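Entretenir les surfaces brillantes et les meubles à tiroirs
Fiche pratique du service Habitat et entretien de la Maison Dameck
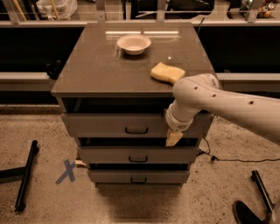 Les finitions brillantes se sont généralisées dans les cuisines, les buanderies et les ateliers domestiques. Elles se nettoient sans difficulté lorsque l'entretien est régulier, mais elles marquent plus vite que les finitions mates : traces de doigts, voiles de calcaire et micro-rayures y sont visibles dès que la lumière est rasante. La présente fiche rassemble les recommandations adressées aux occupants des logements gérés par la Maison Dameck. Elle remplace la version diffusée en avril.

Identifier la surface avant toute intervention

Un plateau brillant peut être laqué, stratifié, verni, en verre ou en pierre polie. Les produits admis ne sont pas les mêmes dans chaque cas. En l'absence de notice, il convient de procéder à un essai sur une zone peu exposée, par exemple le dessous du débord ou l'arrière du meuble. Laisser agir le produit 5 minutes, rincer, sécher, puis examiner la zone à la lumière du jour. Toute perte de brillance, même légère, doit conduire à écarter le produit.

Les meubles de la gamme Kondus installés dans les logements rénovés sont laqués en usine. Ils ne doivent recevoir ni alcool à brûler, ni acétone, ni poudre à récurer.

Dépoussiérage

La poussière est légèrement abrasive. Un chiffon passé à sec sur une surface chargée suffit à produire un réseau de rayures fines que le lustrage n'effacera pas. On commencera donc par un passage au plumeau ou à l'aspirateur muni d'une brosse douce, avant tout essuyage.

Les objets posés sur le plateau sont soulevés et non glissés. Les récipients en céramique dont la base n'est pas émaillée seront munis de patins en feutre, à remplacer dès qu'ils durcissent ou retiennent du sable.

Nettoyage courant

Matériel nécessaire :
une cuvette d'eau tiède
quelques gouttes de savon neutre
une éponge souple sans face grattante
deux chiffons en microfibre, l'un pour le rinçage, l'autre pour le séchage

Humidifier l'éponge et l'essorer fortement. Travailler par bandes parallèles, de l'arrière vers l'avant, sans appuyer. Rincer à l'eau claire avec le premier chiffon, puis sécher immédiatement avec le second. Le séchage est l'étape la plus souvent négligée ; l'eau laissée à l'air libre dépose un voile blanchâtre dont l'élimination demande ensuite un travail plus long.

Le chant avant du plateau mérite une attention particulière. Les gouttes s'y rassemblent et, sur les panneaux dérivés du bois, finissent par faire gonfler la jonction. Passer le chiffon sec sous le rebord à chaque nettoyage.

Taches particulières

Calcaire : appliquer un chiffon imbibé de vinaigre blanc dilué à parts égales, deux minutes au plus, puis rincer abondamment. Cette méthode est proscrite sur le marbre et sur toute pierre calcaire.

Graisse cuite : poser un linge humide et chaud, attendre que le dépôt ramollisse, puis essuyer. Ne jamais gratter à la lame.

Encre et feutre : tamponner au savon noir liquide, du bord vers le centre de la tache. Renouveler l'opération avant d'envisager un produit plus actif.

Cire de bougie : durcir la cire au moyen d'un sachet de glace enveloppé dans un linge, la décoller avec une carte en plastique souple, terminer au savon neutre.

Bon usage des éponges

Une éponge ne doit pas rester en permanence sur un plateau. Elle y entretient une zone humide et peut laisser une auréole. Après usage, la rincer, l'essorer et la ranger verticalement, dans un support ajouré. Les éponges destinées aux surfaces brillantes ne servent pas à la vaisselle ni aux sols. Il est recommandé de leur réserver une couleur et de s'y tenir dans tout le logement.

Une éponge déformée, odorante ou qui s'effrite est jetée sans délai. Le passage au four à micro-ondes, parfois conseillé, n'est pas recommandé par nos services en raison du risque d'échauffement.

Tiroirs et coulisses

Vider et nettoyer les tiroirs deux fois par an. Retirer chaque tiroir selon les indications du fabricant, aspirer le fond du caisson, puis essuyer les coulisses avec un chiffon sec. Les coulisses à billes ne nécessitent pas de graisse supplémentaire pendant leurs premières années de service. Les glissières en bois peuvent être frottées à la paraffine.

Un tiroir qui frotte est rarement défectueux. Vérifier dans l'ordre :
l'aplomb du meuble, à l'aide d'un niveau posé sur le plateau
le serrage des vis de façade
la présence d'un objet tombé derrière le tiroir
l'état des butées

Pour un meuble de 600 mm de large, répartir les charges lourdes dans les tiroirs du bas. N'ouvrir qu'un seul tiroir chargé à la fois tant que le meuble n'est pas fixé au mur.

Sols en béton

Lorsque le meuble repose sur un sol en béton, des pieds réglables ou des cales imputrescibles sont préférables à un contact direct. Le balayage se fait à sec, suivi d'une serpillière bien essorée et d'un détergent au pH neutre. Les produits acides attaquent le béton, y compris lorsqu'il est protégé par un bouche-pores. Le nettoyant Mapplebeck fourni à l'entrée dans les lieux s'emploie à raison de 57 ml par seau ; un surdosage rend le sol collant et retient la poussière.

Ce qu'il faut éviter

Mélanger des produits d'entretien, en particulier l'eau de Javel et un acide.
Pulvériser directement sur le meuble. Le produit s'applique sur le chiffon.
Utiliser une cire siliconée, qui complique toute retouche ultérieure de la laque.
Poser un récipient à plus de 100 °C sans dessous-de-plat.

Signaler un défaut

Les éclats, cloques et décollements de chant font l'objet d'une demande d'intervention au moyen du formulaire Dotar, disponible à l'accueil de chaque résidence. Le demandeur précise la pièce concernée, la nature du défaut et les produits employés. Aucune retouche ne doit être entreprise avant le passage du technicien.

Fiche mise à jour le 20 mai 2024.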